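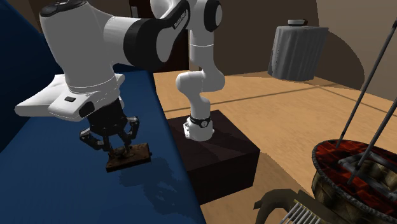

*Slide 1. Simulated arm on pedestal, blue table.*

## Date labels on packaged food: speaker notes

Slide 2. Scope. Talk covers date wording on shelf-stable and chilled packaged food. Allergen statements and nutrition panels are out of scope. Questions at the end, please.

Slide 3. Terms. Two kinds of date get mixed up.

- Quality date ("best if used by"): the maker's estimate of when taste or texture starts to drop.
- Safety date ("use by"): for chilled foods where harmful bacteria can grow without a change in smell or look.

Point out that "sell by" is a stock rotation date for the store. Shoppers read it as a safety date anyway.

Slide 4. Survey. Viorica Ciobanu ran this in November for Clondia. 1007 adults, online panel. Each person saw 5 labels and was asked whether they would eat the food one day past the date. Read the question out loud; the wording matters. Don't compare these answers with the pantry check on slide 5. Different method.

Slide 5. Pantry check. 225 households, all in the Meris delivery area. Items past date were logged by food type and by label wording. Canned goods and dry pasta go in one group. Frozen items were left out because the package date does not account for freezing.

*(Pause. Ask who in the room handles label copy.)*

Slide 6. Label copy. Shadi Chamoun's draft for Strebel, 11 product lines. Changes:

1. One phrase per package. No "sell by" in plain text; rotation date moves to the case code.
2. Month and year only on items with a shelf life over a year.
3. Date and phrase on the same panel, same type size.
4. Storage line directly under the date.

Expect a question on existing film stock. Answer: old stock runs out first, then the new plates go on.

Slide 7. Open items. State rules differ on milk, eggs and shellfish. Check each one before printing. The Wemurura line ships to several states and still needs a decision on the egg noodles. Shadi has the current list.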